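Main page Contents Random article Categories Recent changes Log in

Line drying

Line drying is the drying of washed textiles in air, outdoors or indoors, by hanging them from a line, rail, rack, or clip hanger. It uses no fuel or current beyond whatever heats or moves the surrounding air. The term covers drying on open lines in yards, on balcony lines, on pulley airers fixed to a ceiling, and on small hangers hooked over a pole. Flat drying, in which an item is laid on a mesh or towel, is usually treated as a separate method.

Physical basis

Water leaves a wet fabric in two stages. In the first, the surface stays wet because water moves outward through the yarns as fast as it evaporates. The rate during this stage is set almost wholly by the air: its temperature, its relative humidity, and its speed across the cloth. In the second stage the surface begins to dry out, and the rate falls as the remaining water has to travel from inside the fiber. Thick seams, waistbands, and ribbed cuffs enter the second stage last and are the usual places to test for dryness.

Evaporation cools the cloth. A wet shirt in moving air sits below air temperature until the first stage ends, then warms toward the temperature of the room or yard. A garment that feels cool to the back of the hand is therefore still losing water, even if it does not feel damp.

Fiber type affects how much water has to be removed. Cotton and linen hold water inside the fiber as well as between the yarns. Wool can take up a large share of its own weight as vapor before it feels wet. Polyester and nylon hold very little inside the fiber, and most of their water drains or spins out before hanging.

Equipment

Fixed lines are made of cotton cord, plastic-coated wire, or braided synthetic rope. Cotton cord grips pegs well but stretches and must be retightened. Coated wire sags less and can be wiped clean, though the coating cracks after long exposure to sun and the wire may then leave rust marks.

Rotary airers carry several runs of line on folding arms around a central post. They give a long hanging length in a small yard, but the inner runs receive less moving air than the outer ones, and light items are normally placed toward the center.

Clip hangers carry a number of spring clips on a rim or set of bars, suspended from a single hook. They are used for socks, underwear, face cloths, and other pieces too small to justify a length of line.

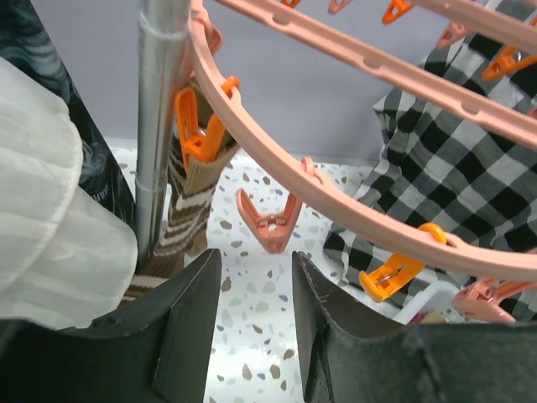 Spring clips wear mainly at the coil, where corrosion weakens the grip, and at the pivot, where the plastic splits. Plastic parts kept outdoors become brittle under ultraviolet light, and colored parts often fade before they fail. Replacement clips are sold for some designs; in others the clip is molded with its link and the whole unit is discarded.

Ceiling airers raise the load into the warmer air near the top of a room by means of a pulley and cleat. The rails are lowered for loading. They remain common in older houses with high kitchens.

Hanging practice

The position of the peg determines where marks and stretching appear. Shirts are commonly hung by the hem, trousers by the waistband or by the leg ends, and socks by the toe or the cuff, with opinion divided on which is better. Hanging socks by the toe keeps clip pressure off the elastic. Hanging them by the cuff leaves the opening spread and lets air reach the inside.

Knitted garments are liable to lengthen under the weight of their own water. Heavy knits are dried flat or folded over two lines so that the load is shared. Small knits such as socks and caps are light enough to be clipped without lasting change.

Spacing matters more indoors than outdoors. Where two wet surfaces touch, neither loses water at the contact. On a circular hanger, balance is a further constraint: pieces of unequal weight placed on one side tilt the rim and slide the neighboring clips together. Loading opposite positions in turn avoids this.
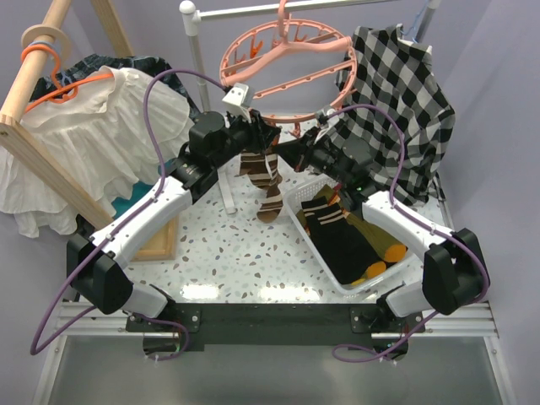

Indoor drying and moisture

All the water lost by the laundry enters the air of the room. In a closed room the relative humidity rises, drying slows, and vapor may condense on windows and outside walls. Repeated condensation supports mold growth behind furniture and in corners with poor air movement.

Ventilation is the usual remedy. An open window is effective in cold weather, when outdoor air holds little vapor and becomes dry once warmed, but it carries a heating cost. A dehumidifier returns heat to the room and works with the windows closed. A fan alone speeds the first stage of drying but does not lower the total moisture released.

Slow drying also affects odor. Bacteria left in the fabric after a cool wash remain active while it is damp, and some produce the sour smell associated with laundry dried in closed rooms. Rewashing is generally needed to remove it.

The Nuscombe trial

A small household study was carried out in Nuscombe in October by the textile technician Catinca Pană. Cotton socks from a single batch were hung in an unheated back room in 2 arrangements, clipped singly and clipped in pairs, and weighed every 30 minutes. The series was repeated on 7 days. The singly clipped socks reached constant weight first on each day. Pană noted that the room was not controlled for humidity and that the result should not be applied to heavier goods.

Effects on fabric

Line-dried cotton is often stiffer than tumble-dried cotton. The stiffness is attributed to water bound at the fiber surfaces, which links neighboring fibers as the cloth dries without movement. Shaking the item before hanging and again after taking it down reduces the effect. Direct sun bleaches white cotton slightly and fades many dyes, and dark garments are often hung inside out for this reason.

See also

Clothespin
Drying cabinet
Relative humidity
Tumble dryer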